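**Larkberg residents' group asks town to show its numbers before extending downtown parking meters**

LARKBERG, August. The Larkberg Street Users Group today asked the Town Council to hold off on extending paid parking to Galindo Street and the Jondby lot until the town publishes the full results of the meter trial on Main Street. The council is expected to take up the extension at its next regular meeting, which starts at 7 p.m. in the upstairs hearing room.

The trial put 17 pay stations on Main Street and the two blocks of Mill Street closest to the river. Residents were told at the start that it would free up spaces, move long-term parkers to the edges of downtown and pay for itself. A four-page summary handed out last month says all of this has happened. It does not say how the town knows.

"We have read it several times," said Lakmal Abeysekara, who chairs the group. "It says turnover improved. Compared with what? If somebody did a count before the meters went in, we would like to see it. We asked for it in writing and got the same four pages back."

The summary includes a chart of weekly meter income, with no figures on the side of the chart. It includes a paragraph on "positive feedback from the business community" and quotes one business, which is located outside the trial area. The cost of the stations appears under capital equipment, combined with snowplow parts and a replacement traffic signal cabinet, so a reader cannot tell what the meters cost or when they might be paid off.

The group ran its own survey of downtown customers and workers and received 900 responses. It does not claim that the survey is scientific. Forms were left on store counters, and people who are annoyed about parking are more likely to pick one up. Even so, the most common complaint had little to do with price. People said they could not tell where the paid zone began and ended, and several enclosed copies of tickets issued on the Mill Street side of the post office, where the painted curb and the posted sign disagree.

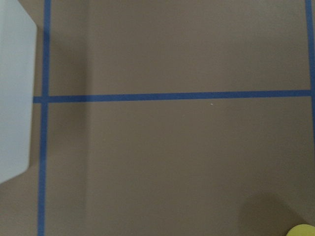 The town's answer to the Mill Street problem was to add a second sign. The first sign was left in place. As of this release both are still up, and they give different hours.

The group has similar questions about Plulon, the company that supplies the stations and handles the phone payments. Under the trial agreement, Plulon keeps a share of each phone payment. The summary does not give the share. It also does not say whether the same terms would carry over to Galindo Street and the Jondby lot or whether the town plans to seek other bids. A town this size may well end up with the same vendor after a fair look at the others, but the group sees no sign in the public record that anyone has looked.

The Jondby lot deserves particular attention. It is the only free all-day parking within a short walk of the clinic and the senior lunch program, and the trial summary itself names it as the place where long-term parkers were supposed to go. Charging for it would undo the one part of the plan that most people seemed to accept. Town staff have said that a permit could be offered to people who work downtown. No permit price, number of permits or application form has been made public.

"Maybe the meters are working," Abeysekara said. "I park on Main Street and some mornings it does seem easier to find a spot. Other mornings I drive around the block just like before. That's my experience and it isn't worth much, but it's about as solid as what's in the report."

The Street Users Group is asking the council to take these steps before it votes:

- Publish the parking counts from before and during the trial, with the dates and hours they were taken.
- Release the full agreement with Plulon, including the company's share of phone payments.
- List the cost of the stations on its own line, along with repairs and staff time.
- Fix the signs on Mill Street and review the tickets written there.
- Put the permit terms for the Jondby lot in writing.

The group takes no position at this time on whether downtown parking should be free. Its members disagree on that, and at least two of its founding members spoke in favor of the trial when it was proposed. It does object to being asked to approve a larger program on the strength of a smaller one whose results have not been shown.

A petition asking for a delay has been signed by nearly 2000 people and will be delivered to the town clerk's office ahead of the meeting. Residents who wish to speak must sign the sheet outside the hearing room before 7 p.m. Written comments can be left with the clerk during office hours.

**Contact:** Lakmal Abeysekara, Larkberg Street Users Group. Copies of the survey form and the group's letters to the town are available on request.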